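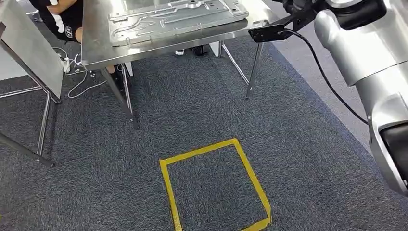

Figure 1. Pressed sheet-metal panel on the steel table.

Resolving Date Conflicts Between Two Racing Series: A Scheduling Study
Student project report, Motorsport Management
Submitted 2026-05-09

1. Background

The Vumura Endurance Cup and the Grimlow Electric Series are run by separate organizers and publish their calendars separately. Several drivers are entered in both. When two events fall on the same weekend, the driver, both teams and sometimes a manufacturer have to agree on which race has priority. The contracts we were able to read deal with this in one clause, usually by naming a "primary program" and leaving the rest to negotiation.

The project asked whether the number of overlaps could be cut by moving events within limits that circuits and freight companies would accept. We did not look at driver pay or television contracts.

2. Data

We used the published calendars of both series and the entry lists from the opening rounds. The combined entry lists gave 731 driver-event pairs. Of these, 545 belonged to drivers entered in one series only and were set aside. Test days were included where attendance was compulsory. Rounds marked "to be confirmed" were given the date of the previous year's event.

The Drenbridge round caused a problem. Its date was changed in March, after we had started work, and the first set of results had to be thrown out and run again.
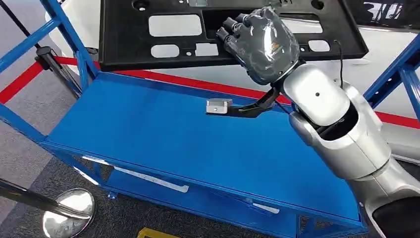

A pair was counted as a direct conflict if the two events shared at least one day of track running. It was counted as a travel conflict if the gap between the last session of one event and the first compulsory session of the next was too short for the trip. Travel time was taken from door to door, with an allowance for customs where the route crossed a border.

3. Method

The calendar was treated as an assignment problem. Each event could keep its date or move by one week in either direction. Three rules were fixed:

- No event may move into a week when its circuit is already booked.
- Two rounds of the same series must be at least 13 days apart.
- The season finale of each series stays where it is.

Each direct conflict was given a cost of 500 points and each travel conflict a cost of 90. The weights were set by the group after reading the contract clauses and have no outside source. A small charge was added for every event moved, so that the solver would not shift rounds without a gain. The model was written as an integer program and solved on a laptop.
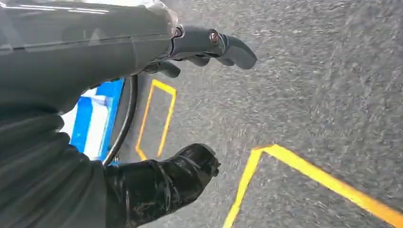
We also ran a version in which only the electric series could move. Its street circuits need road closures, which are harder to change, so this version applied the circuit rule more strictly and left few free weeks.

4. Results

With both series free to move, all direct conflicts were removed. Two travel conflicts remained, both tied to the endurance round at Neves, where the compulsory scrutineering day falls early in the week. Moving Neves later broke the spacing rule, and moving it earlier put it against a booking at the same circuit.

With only the electric series free to move, one direct conflict remained.

Changing the weights had little effect. When the travel cost was doubled, the solver chose the same dates for every event except Drenbridge.

5. Limits

Circuit bookings were taken from public event pages, and private hire days are not listed there. Weather was not modeled. A one-week move may also affect support races, which have their own entrants and were left out of the data.

6. Further work

The next step would be to add reserve drivers, so that a conflict costs less when a team has a licensed substitute under contract. The solver input files and the table of travel times are in Appendix B.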